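1/ OK I've been promising a grandmother thread since May and I finally have a free evening and a full pot of coffee, so here we go. Why do women stop having babies decades before they die? It's one of my favorite puzzles in all of evolution and most people never notice it's a puzzle at all.

2/ Quick setup. If natural selection cares about leaving descendants, you'd expect a body to keep reproducing until it gives out. And that's pretty much what most mammals do! Elephants can live a very long time and the old females are still having calves late in life. Fewer of them, sure, but the shop stays open.

3/ Then there's us. Fertility drops off through the forties, shuts down around fifty, and then a healthy woman may have thirty more years ahead of her. My great-aunt had her last kid at 38 and lived to 90. That's more than half her life after the last baby, and she was bossing everyone around for all of it.

4/ First thing everybody says to me: "but people used to die at 35." No! Please! Average life expectancy gets dragged way down by babies and small children dying. If you made it to adulthood in a foraging society, your odds of seeing your sixties were decent. Old people have been around a long, long time.

5/ So we need some other story. The famous one is the grandmother hypothesis. Short version: past a certain age, another baby of your own is a risky bet. Birth is dangerous, and a kid needs you for years. If you put that effort into your daughter's kids, more of your genes may make it through.

6/ The part that sold me on it was food. Among Hadza foragers in Tanzania, researchers found older women out digging tubers for hours, in ground too hard for little kids to manage. And when a mother was tied up with a new baby, how well her weaned kids were growing tracked how much work their grandmother was doing. I read that on a bus and missed my stop.

7/ Think about what it does for birth spacing too. A chimp mother mostly feeds her young by herself, so she waits five years or more between babies. Human mothers in foraging groups often have them closer together, even though our kids are useless for much longer (sorry, kids). Somebody is picking up the slack. Often it's grandma, though dads and aunts and older siblings are in there as well.

8/ I first heard all this laid out properly by Jianguo Du, who taught the night class I took in Padilla. He'd draw a family tree on the board and then erase the grandmother and make us argue over which of the kids came off next. Slightly grim way to spend an evening! I have never forgotten it.

9/ He also made us do the homework version. We had 1,306 families from the old Padilla church books, and we pulled out the 192 where a grandmother was listed in the same house. Took us the entire term. My handwriting in those notebooks is a crime and I still have every one of them.
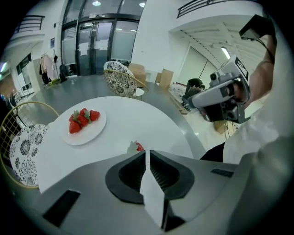
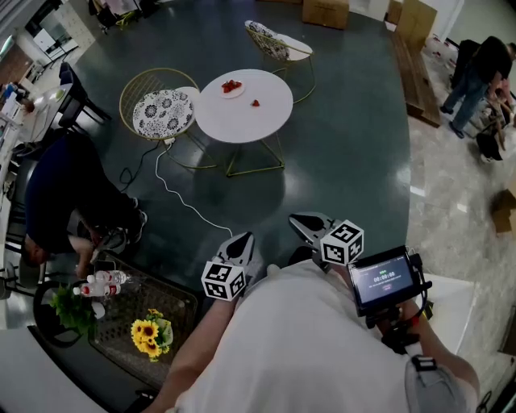

10/ What did we find? A small bump in how many kids made it to age five in the grandmother houses. Small! And we had no clue if it was grandma doing it or if families that could feed an extra adult were just better off to begin with. Du gave us an A for saying so in the write-up and I have been insufferable about confounders ever since.

11/ That's a real headache for the whole field, by the way. You can't assign grandmothers at random. Big sets of historical records from places like Finland and Quebec do show a benefit in a lot of cases, but it moves around depending on which grandmother, how old she is and how close she lives.

12/ "Which grandmother" is a fun one. In plenty of studies the mother's mother helps the most and the father's mother helps less, or doesn't help, and now and then her being around looks like a cost. People love to explain that with certainty about who the father is. Could be. Could also be that new moms find it easier to ask their own mom for help. I go back and forth.

13/ Now the whales, because you can't do this topic without the whales. Besides us, the clearest cases of menopause are a handful of toothed whales: orcas, short-finned pilot whales, false killer whales, belugas and narwhals. Female orcas usually stop having calves in their thirties or forties and some keep going for decades after that.

14/ And the old orcas are useful! They tend to swim out front when the group is hunting salmon, especially in the lean years, when knowing where fish turn up must be worth a lot. Calves that lose a grandmother are more likely to die in the couple of years after, and it hits hardest when salmon are scarce. I get a bit teary about this one, not going to lie.

15/ My friend Undine read a draft of this thread and asked the best question: "OK, so helping is good, but why STOP? Elephants help their grandkids and keep having calves." Yes! Exactly! This is the hole in the simple version. Helping explains why you'd live long. It has a harder time explaining why you'd quit.

16/ One answer is conflict. In orca pods, sons and daughters both stay with mom. So as a female gets older she's related to more and more of the whales around her, and if she has a calf at the same time as her daughter, the two calves compete for the same food. The older mother's calves do worse in that contest. So the older one backs off.

17/ For humans the conflict argument usually starts from a young woman moving in with her husband's family. She isn't related to her mother-in-law, so she has no genetic reason to hold back. The mother-in-law is related to the grandkids, so she does. Whoever has less to lose by backing down backs down. (Every holiday dinner I've been to suggests this is not a complete model.)

18/ Trouble is, people don't all live that way. Lots of foraging groups are flexible, and couples move between his folks and hers. So if the conflict story needs wives moving in with in-laws for a hundred thousand years, that's a pretty big ask.

19/ Then there's the boring answer, which deserves a fair hearing. Maybe menopause wasn't favored for itself at all. Female mammals mostly work from a supply of eggs set up early in life. If selection stretched our lifespans and the egg supply didn't stretch along with it, you'd get a long stretch at the end with no eggs. Grandmothers may be why we live long, and menopause just stayed where it was.

20/ Oh, and chimps got complicated recently! In one wild community in Uganda, Ngogo, a fair number of females were found living well past their last births, with hormone changes that look a lot like ours. And chimp daughters usually move away, so those old females mostly aren't living with their daughters' kids. Nobody's digging tubers over there. I had to redo two posts of this thread because of that paper.

21/ So where do I land? I think long life and help from older women are tied together in our history, and I'd bet real money on that. On why fertility ends when it does, I'd bet you a sandwich. I've changed my mind 3 times and I'm sure there's a fourth coming.

22/ Somebody's going to ask about grandfathers. Short answer: men can keep fathering kids late, in many of the record-based studies their effect on grandkids is hard to find, and I think we've been measuring the wrong things. That's a whole other thread and I'm out of coffee.

23/ If you've got a good paper on father's mothers, send it my way, I'm short on anything outside Europe. Replies are open till I go to bed. Undine, you still owe me my whale book.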